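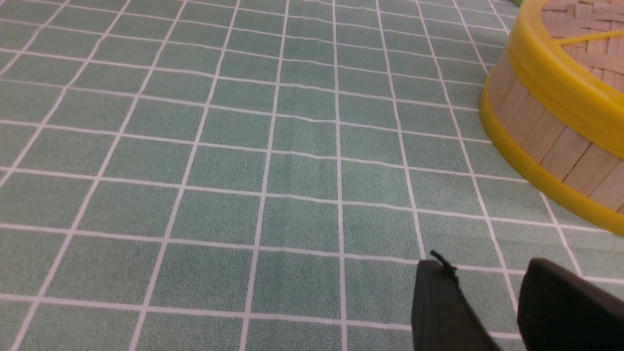
Yuzhen Lu wrote in to ask why the recipes keep their old spellings, and whether a cook searching for "zucchini" would ever find the cards that say "zuchini" or "squash, the green kind." Yes, she would! Every recipe has two ingredient fields, one exactly as written and one cleaned up for searching, and the question was good enough that it moved to the top of this file.

Redatari: a collection of home recipe cards

Redatari holds the text of 4000 recipes typed up from handwritten cards, notebook pages and the backs of envelopes. There are soups, pickles, holiday cakes, a huge number of bean dishes and more rhubarb than we ever expected. Families sent us the text and told us what they knew about where each recipe came from. We love this stuff, and we hope you will cook from it as well as count things in it.

What you get

The recipes are split into 7 plain CSV files by type of dish. Breads and cakes are separate files, so banana bread gave us a long afternoon (it went into breads). Each row is one recipe and has 27 columns. The ones you will use most:

title: as written on the card, including "Good One" and "Mom's again"
ingredients_raw: line by line, with the writer's spelling
ingredients_clean: modern spelling, one name per ingredient
steps: the method, which may be empty
oven: temperature in Fahrenheit, or the writer's words ("hot", "medium hot")
notes: margin remarks, crossings-out, arguments between two handwritings

Please read the notes column! One plum cake has three people disagreeing in it over cinnamon, and the last of them wins by underlining.

How it was typed

Two people typed each card separately, using a small tool called Alora that shows where the versions differ. A third person settled the differences. Words that stayed unreadable are marked [?]. Amounts like "a teacup" or "butter the size of an egg" are left alone in both ingredient fields, and the Misia file (pickles and preserves, named after the notebook that started it) has plenty of them.

Known problems

Cakes are overrepresented. Weeknight food is thin, probably from people not writing down what they made all the time. In the Kang batch, 100 recipes have no steps at all, only ingredients, and we have not filled them in. Canning times are old and should not be followed; use current safety advice.

Changes

September: fixed swapped oven values in the breads file, added the second Kang notebook, merged "scallion" and "green onion" in the clean field.

Corrections are very welcome, especially from anyone who can read the [?] in the walnut torte.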